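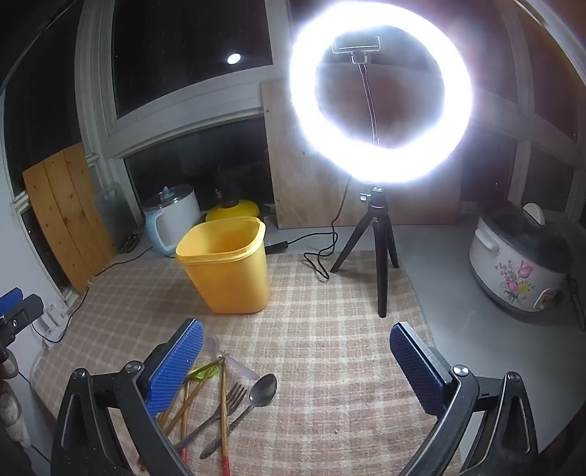 Ruwan Miah had the rule sheet folded in his shirt pocket, and by the second hour it had gone soft. Gisetham had sent him revision 87. He had never seen the other 86.

"Read me nine again," said his sister. She had the gripper in both hands and her elbows tucked in.

"Close on the handle, never on the end that goes in somebody's mouth."

"And if it's a chopstick?"

He turned the sheet over. There was nothing on the back but an address in Filtard.

"Thick end," he said.

"Does it say that?"

"No."

She put the gripper down on the cloth and looked at him. The windows were black and the ring light hurt if you faced it. Their mother had gone to bed after asking twice whether they would be done with her spoons by breakfast.

"If it doesn't say it, you can't tell me it's a rule," she said. "Somebody else will pick up the thin end and they'll be right too. Then the machine learns both."

"So what do I do?"

"Write to them."

He got out his phone. The form wanted a rule number, a reason and a suggested wording, and he typed them with one thumb. Rule 9. Chopsticks have no handle. Suggest: hold the end that does not touch food. Under "How many trials are affected?" he put 155, the whole of his list.

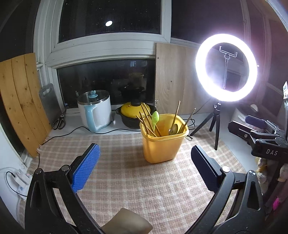 The yellow holder, with chopsticks and spoons standing in it.

The answer came from a person named Renier, who was also awake. Wording accepted. Please stop until revision 88 is out.

"How long is that?" his sister asked.

"It doesn't say."

She rubbed her wrist. Then she took a pen from the drawer, pulled the sheet out of his hand and wrote the new line in under nine, small, so it would fit.

"Put the date," said Ruwan.

She wrote July 2, 2022, and went to see if there was any rice left.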